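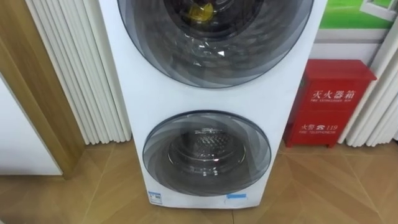

Über uns
Unsere offenen Nachmittage

Wir heißen Gudeck, wir arbeiten seit 2023 an Software für Roboter im Haushalt, und wir freuen uns immer noch jedes Mal, wenn eine Tür aufgeht. Gemeint ist eine Waschmaschinentür. Mit der haben wir in den letzten Monaten mehr Zeit verbracht als mit unseren Familien, und wer uns an einem offenen Nachmittag besucht, bekommt sie garantiert zu sehen.

Angefangen haben wir zu viert mit einem Simulationsprogramm und sehr viel Kaffee. In der Simulation konnten unsere Arme schon nach kurzer Zeit alles Mögliche greifen: Tassen, Handtücher, Griffe jeder Form. Dann haben wir den ersten echten Arm vor einen echten Schrank gestellt und gelernt, dass Scharniere sehr verschieden schwer gehen. Danach wollten wir eine Wohnung. Richtige Möbel, richtige Böden, Steckdosen dort, wo Steckdosen eben sind, und keine Ecke, die eigens für einen Roboter gebaut wurde.

Die Wohnung haben wir inzwischen, sie heißt bei uns Flillham (nach einem Ort in einem Buch, das Siiri Manninen damals gerade las, der Name blieb einfach hängen). Im Schlafzimmer steht neben Bett, Schrank und Regal auch der weiße Turm mit den zwei runden Türen übereinander. Besucher fragen oft, ob das in einer normalen Wohnung so aussehen würde. Vermutlich käme die Wäsche eher ins Bad! Für uns liegt der Vorteil darin, dass wir mit kurzen Wegen arbeiten können: vom Bett zum Korb, vom Korb zur Trommel und wieder zurück.

Was an einem offenen Nachmittag passiert

Um 14 Uhr machen wir auf. Es gibt keinen Vortrag mit Folien, darauf sind wir ein bisschen stolz. Wir begrüßen alle an der Tür, erzählen kurz, was an diesem Tag auf dem Plan steht, und dann wird gearbeitet. Wirklich gearbeitet, mit den Aufgaben, die sowieso dran wären. Manchmal heißt das, dass man zwanzig Minuten lang zuschaut, wie drei Leute auf einen Bildschirm starren und jemand ein Kabel sucht. Das gehört dazu, und erstaunlich viele Gäste finden gerade diese Phase spannend, weil sie dann Fragen stellen können.

Beim letzten Mal im Januar waren über den Nachmittag verteilt 84 Menschen bei uns, vom Grundschulkind bis zur pensionierten Maschinenbauerin. Wir lassen immer nur kleine Gruppen ins Schlafzimmer, die anderen sitzen solange in der Küche, essen Kuchen und schauen sich Aufnahmen vom Vormittag an. Dort hängt auch unser Fehlerbuch. Wir schreiben alles hinein, was schiefgeht, mit Uhrzeit und einem Satz dazu. Der beliebteste Eintrag lautet: »Socke gefunden, aber nicht die gesuchte.«

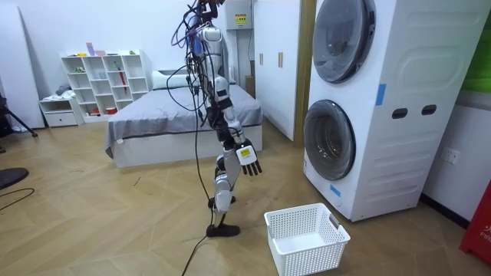

Die Wäscheaufgabe haben wir in Stücke zerlegt, und die Stücke üben wir einzeln. Zur Maschine gehen und im richtigen Abstand stehen bleiben ist eines davon. Klingt nach nichts! Aber wer zu dicht davorsteht, bekommt die Tür nicht an sich vorbei, und wer zu weit weg steht, muss sich mit ausgestrecktem Arm nach vorn lehnen, und dann wird es mit dem Gleichgewicht interessant. Menschen machen dabei einen winzigen Schritt zurück, ohne es zu merken. Wir bitten unsere Gäste gern, zu Hause einmal darauf zu achten, und bekommen danach Mails mit Überschriften wie »Es stimmt, ich tue es auch«.

Ein anderes Stück ist der Wäschekorb. Er darf nicht da stehen, wo die Füße hinwollen, er soll aber nah genug an der unteren Tür sein. Wir haben lange mit festen Plätzen gearbeitet und stellen ihn inzwischen bei jedem Durchgang ein wenig anders hin. Seitdem gehen mehr Versuche daneben, und wir lernen viel mehr dabei. Kinder dürfen an offenen Nachmittagen bestimmen, wo er beim nächsten Mal steht. Das hat uns schon Positionen beschert, auf die in unserem Team keiner gekommen wäre, zum Beispiel quer auf dem Kopfkissen.

Überhaupt die Kinder. Eine sechste Klasse aus Satthorpe war einen ganzen Vormittag bei uns, und am Ende gab es eine Abstimmung darüber, welche Hausarbeit der Roboter als Nächstes lernen soll. Bettenmachen hat haushoch gewonnen. Wir haben versprochen, uns daran zu versuchen, und die Klasse hat versprochen, wiederzukommen und uns daran zu erinnern. Der Brief dazu hängt am Kühlschrank.

Hände oder Greifer?

Diese Frage kommt immer, und wir mögen sie sehr. Fünf Finger sehen vertraut aus, können vieles und machen auch viel Arbeit: Jedes Gelenk will gesteuert werden, und beim Zufassen müssen alle rechtzeitig dort ankommen, wo sie hinsollen. Ein Greifer mit flachen Fingerflächen kann weniger, aber einen Türrand packt er schön klar und überschaubar. Wir arbeiten mit beidem und streiten darüber beim Mittagessen. Reijo Oksanen ist für den Greifer, Siiri für die Hand, und wer neu ins Team kommt, wird in der ersten Woche von beiden Seiten umworben.

Unsere Software nennen wir Nông. Sie sammelt, was die Kameras sehen und was die Gelenke melden, und macht daraus einen Vorschlag für die nächste Bewegung. Wenn Nông sich nicht sicher ist, hält der Arm an und wartet. Am Anfang hielt er ständig an. Eine Besucherin meinte, er wirke höflich, und seitdem sagen wir bei uns »Er ist gerade höflich«, wenn wieder einmal gar nichts vorangeht.

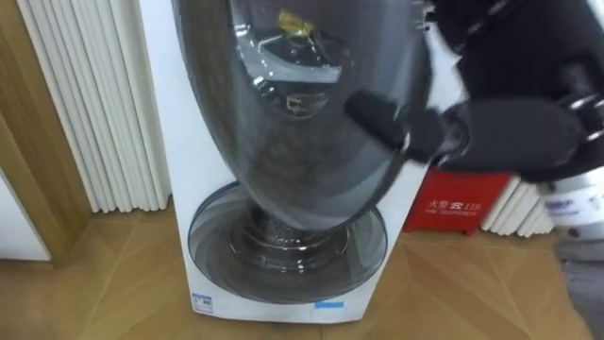

Dunkles, gewölbtes Glas ist für Kameras eine gemeine Sache. Es spiegelt, man sieht halb hindurch und halb das Zimmer, und sobald sich die Tür bewegt, wandern alle Lichtstreifen mit. Wir haben darum angefangen, uns viel stärker auf den Rand zu verlassen und auf das, was der Arm beim Ziehen spürt. Eine Tür, die sich dreht, zieht den Greifer auf einem Bogen mit. Wer stur geradeaus zieht, merkt den Widerstand sofort, und diese Information ist Gold wert. Für eine Versuchsreihe haben wir 70 Durchgänge hintereinander nur an der oberen Tür gemacht, ohne ein einziges Wäschestück, und danach hatte das ganze Team Ohrwürmer vom Klicken des Verschlusses.

Die untere Tür ist eine eigene Geschichte. Sie liegt tiefer, der Blick fällt steiler hinein, und beim Bücken ändert sich so ziemlich alles, was man vorher über den Abstand gelernt hat. Da sind wir mittendrin. Wenn Sie uns in den nächsten Monaten besuchen, sehen Sie vermutlich genau das, und falls Sie selbst Ideen haben, sagen Sie sie bitte laut! Ein Physiotherapeut hat uns einmal zehn Minuten lang gezeigt, wie man beim Ausräumen den Rücken schont, und wir haben noch am selben Abend eine ganze Bewegungsfolge umgeschrieben.

Wer wir sind

Reijo kommt aus der Regelungstechnik und hat früher an Kränen gearbeitet. Siiri hat Sprachwissenschaft studiert, bevor sie zur Robotik kam, und schreibt die Aufgaben so auf, dass Mensch und Maschine darunter dasselbe verstehen (schwieriger, als es klingt, man denke nur an »kurz beiseitestellen«). Dazu kommen Leute aus Informatik, Mechanik und Hauswirtschaft. Ja, Hauswirtschaft: Ohne dieses Wissen hätten wir nie angefangen, Bettbezüge vor dem Waschen zuzuknöpfen.

Vorbeikommen

Die offenen Nachmittage finden einmal im Monat statt, von 14 bis 18 Uhr. Einzelne Gäste und Familien kommen einfach vorbei, Schulklassen und größere Gruppen melden sich bitte vorher an, damit wir die Durchgänge planen können. Im Schlafzimmer bleiben alle hinter der Person, die gerade führt, und achten auf die Kabel am Boden. Taschen und Jacken können in der Küche bleiben.

Fotografieren ist erlaubt, Fragen sind sehr erwünscht, auch die mit »Warum ist das so langsam?«. Darauf haben wir inzwischen eine recht gute Antwort, sie dauert nur ein bisschen. Kuchen ist da, solange der Vorrat reicht, erfahrungsgemäß bis kurz nach 16 Uhr.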